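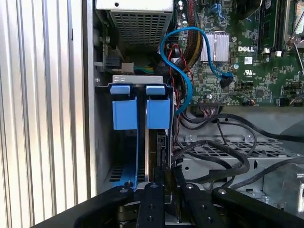
Wrist camera view inside a desktop chassis, with the gripper fingers at the drive bracket and the blue SATA cable to the right.

Korna Disassembly Kit
Wrist camera, gripper and policy package for opening and emptying desktop computers

Korna is a research kit for laboratories that study the disassembly of used electronics. It contains the hardware, the control software and the trained policy which we used in our own work at Muñoz. The kit is sold to universities and to recycling companies with a research department.

The method

Most systems for this kind of work start from a model of the computer. Korna does not use a model. The policy receives only the wrist camera picture and the finger force, and it decides the next short motion from these two. We call this method Musato. It was trained on 800 demonstrations, all of them made by hand guiding of the arm.

The difficult part is cables. A SATA cable can stand in a high loop between the drive and the board, and a gripper which goes straight to the drive will pull on it. In Musato the policy first predicts which regions are soft and can move. Then it chooses an approach where the fingers stay outside of these regions, or it pushes the cable slowly to the side before it takes hold of the drive.

Results

We tested on 15 desktop models that were not in the training set. Each test began with the side cover already removed and the power cord disconnected. The task was to release the drive and lift it out without damage to a connector. With cable prediction the policy finished 60 more trials than the same policy without it, over an equal number of starts. The largest difference was in small cases, where the drive is close to the board. In large towers the two versions were nearly the same.

Known limits: shiny metal rails sometimes give a wrong depth, and the policy may then stop too early. Screws are not included in the present version. Please remove them before the run, or use the Zemomlow screwdriver module, which is ordered separately.

What is in the box
Gripper with narrow fingers for tight spaces
Wrist camera with mounting plate
Force sensor and cable set, length 8 m
Policy weights and training code
Demonstration data on a disk

Requirements
Six-axis arm with an open control interface
Linux computer with a recent graphics card
Fixed table — the chassis must be clamped during the run

Delivery takes about 8 weeks. For a quotation, please write to us which arm you have and which computers you plan to open.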